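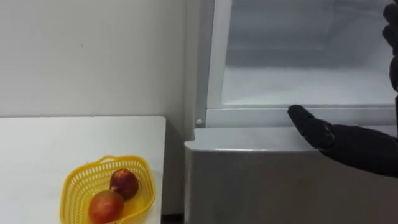

The Sikder hand at the fridge, with the fruit basket on the table next to it.

Home | Reviews | Buying Guides | Grerkwood Diary | Contact

Sikder hand and arm: what to put in the budget before you fall in love with it

I've been meaning to write this one up since March, and I kept putting it off because every time I sat down there was another invoice to add. So put the kettle on, it's a long one.

We are a small outfit in Grerkwood that tries out helper robots for supported housing, the sort of flats where somebody might like a hand getting things in and out of the fridge. Our landlord partner wanted to know what it would cost to kit out a demonstration kitchen, and I (being the one who likes a spreadsheet) was asked to find out. We went for the Sikder hand on a pair of arms, bought through Sastirness, who also did the fitting and half a day of training.

First, the good things, and there are plenty. The hand is a lovely bit of kit. It has proper fingers and a proper thumb, and I had no idea how much I'd come to value that thumb! Most of the cheaper grippers we looked at are pinchers, fine for a box or a bottle, but fruit was on our list from the start and fruit is round, bruises easily and rolls off as soon as you look away. With the Sikder you can plan a hold where the apple sits up on the thumb with the fingers well out of the way, and you can choose another hold entirely for a drawer or a door. It's quiet too, which mattered a good deal to us in a room where people want to chat.
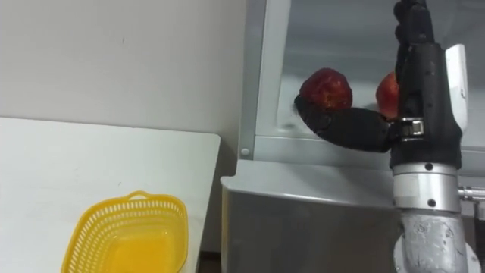

Apple on the thumb, fridge shelf just behind.

Now to the money, which is what you came for. I won't print the full price, as Sastirness quote each job separately and yours will differ from ours, but I can tell you where my first budget fell down.

Coverings. The black outer layer on the hand is what touches the food, so we treat it as something to be replaced. I had put down nothing at all for this. Allow £34 a time, and buy spares with the first order so you only pay the one delivery charge.

Fixings and wrapping. Where the hand joins the arm there's a metal clamp band, and below that our forearm is wrapped up in grey. It's a homely look, I grant you, and I'm rather fond of it, but if your visitors are the sort who expect a showroom finish you should ask about a fitted sleeve. We were quoted £700 for the pair and decided to spend it on the kitchen.

The kitchen itself! I can't say this strongly enough. You will be tempted to put the whole sum into the robot and then find you have nothing for it to work on. We needed a fridge with an opening the hand could get into comfortably, a plain white table to stand right up against it (do leave a little gap, you'll want to get a brush down there), and baskets. Ours is a yellow plastic one with holes all over the sides, light and easy to rinse. The bright colour is a help as well, as it shows up beautifully against the white table top.

Time. Setting up a new task takes up to 4 hours with us, and that is a person's wages. Moving fruit between basket and fridge sounds like one job and I budgeted it as one. It's several, if you think about it: the basket, the shelf, the drawer, and getting the hand round the edges of things in between. Our Monday sessions have been given over to the fridge alone, and I should have asked for twice the staff hours.

Support. The basic plan from Sastirness is by email, and the replies have been friendly and sensible, if sometimes a day later than I'd like. I'd pay for the phone plan if I were starting again.

Would I buy it again? Yes, I would, and I'd write the spreadsheet from the fridge outwards. Start with the jobs you want done, price the furniture and the hours, and then see which hand you can afford. Four stars from me, and the missing one is for the price of the sleeves.

Share 34 | Comments 2

Comments

Muvside: Really useful, thank you. We're doing our sums now and had also forgotten the coverings. Did you look at hiring for a few months first?

Reply from the author: We did ask! Hire came without the training half day, so it worked out poorer value for us, but do get a quote of your own.

Reviews | Buying Guides | Back to top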